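The Hanger Pile

4 min read

Every closet clear-out I know of dies at the same spot. The clothes are out. They're on the bed, the table, the chair, the floor. And then somebody has to put them back.

I spent November 21, 2022 at Lindalva Batista's place above the Flerkinbridge bakery, watching her not let this happen. She sorts other people's closets for a living. Has done since June, when she left a desk job at Motberg, a payroll firm, with 68 days of unused vacation and no plan. Her first client was her sister-in-law. Her second was her sister-in-law's dentist.

"People want to talk about what to throw away," she says. "Fine. But what they keep is what makes the mess."

So, the keeping. Her method is slow and a bit bossy. Clear a table. A table, never the bed, you'll want the bed by ten o'clock and then it all gets shoved back in. Put the clothes down in the order you grab them. Colors on top of colors, sleeves everywhere, don't tidy yet. One hanger in hand before you touch the next thing. That's the rule she repeats most. If you pick up the shirt first you go looking for a hanger, and on the way you find a magazine.

She likes thin wire ones, which surprised me. The fat padded kind eat the rail. She got 42 more shirts onto a rail in the Araújo house just by swapping hangers, and Mrs. Araújo cried a little, though she'd also been up since four with the baby.

Dark things go first. Black pants, black jackets, anything that shows lint. Do them while the table's still clean and your still paying attention. Bright stuff can wait, it forgives you.
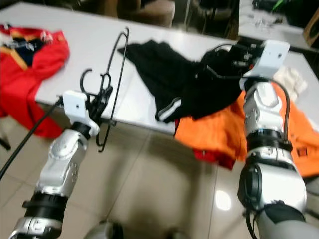
What gets hung, what gets folded

Knits get folded. She won't argue about it. Sports tops with trim down the side, either way, but pick one and do all of them. Small white things get folded and parked at the back of the table so they don't end up under a pile. Pants over the bar, seam to seam, and let the legs drop before you decide they're straight.

Slippery fabric is the enemy. It slides off wire. She wraps a rubber band round each end of the hanger, costs nothing. There's a shop version by a company called Kerkico, 100 little sleeves in a bag, and she bought them once and went back to rubber bands.

Then the breaks. She stops after every 3 garments when she's teaching someone, to look at the shoulders. Are they sitting right? Is the collar caught? I did mine too fast and had to redo a whole row of blouses, she stood there eating a pear and said nothing, wich was worse.

By late afternoon we'd reached the socks. Lindalva doesn't do socks. She handed me the bag and went downstairs for bread.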